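Home | Projects | Reports | Archive | Contact

Lighting and Air in a Double-Height Room
Student project report, Building Services course, Allberg

1. Purpose

Our group was asked to look at one room in the Kaltumska building and report on how it is lit and cooled. We chose the tall hall because students complain about it more than any other room. In September it is too warm near the glass by midday, and people working under the mezzanine say it feels stuffy.

2. Method

We read temperatures at four points, three at floor level and one on the mezzanine, every half hour from morning until late afternoon. Light was measured at desk height with a meter borrowed from the Narero lab. We also handed out a short questionnaire and got 32 back. Two were blank on the second page and we left those out of the comfort results.

3. The room

The hall is open through two floors, with a glass façade and a mezzanine. The ceiling is white and crossed by recessed beams. Lighting comes from round ceiling fittings, and cooling from a white cassette unit mounted on the ceiling. A long white duct or pipe runs across the space just above the glass. We had no drawings for it, so we did not include it in our airflow sketch.

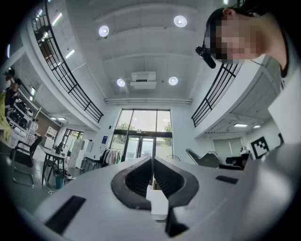

4. Results

The mezzanine was warmer than the floor in every reading after 11 a.m. The largest gap came in mid-afternoon. Light at the desks was uneven. With the blinds down, the lowest value was 143 lux, under the mezzanine, and the desks near the façade were well above that.

Of the people who answered the comfort questions, 18 said the room was too warm in the afternoon. Noise from the cooling was mentioned only a few times.

5. Suggestions

Add desk lamps under the mezzanine. Close the blinds before noon on sunny days. Ask Van der Linden, the maintenance firm, for the duct drawings so the next group can finish the airflow part. We would also repeat the readings in winter.

Shares: 4 | Comments: 0
Contact the course office | © Allberg student projects | Back to top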